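Chapter 3
Rooms That Tell Stories

I got into game spaces by accident. In August I was helping Tiziana Melis test Kusik, a small walking game set in one apartment, and I spent 120 minutes in the kitchen (she'd planned on a lot less!). No enemies, no timer, just drawers and a radio. I came out sure I knew the family who lived there.
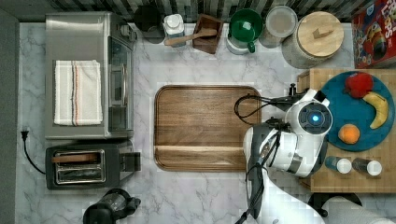

Figure 3.1 Kitchen counter from above, with a toaster oven and a two-slot toaster.

So let's start with rooms. Buildings, games and VR all ask you to move through a place and piece together what happened, and I want you to try that before we get to any theory. Pick a room you know well and write down the path you take across it. Keep your notes handy – we'll turn them into a floor plan in the next section.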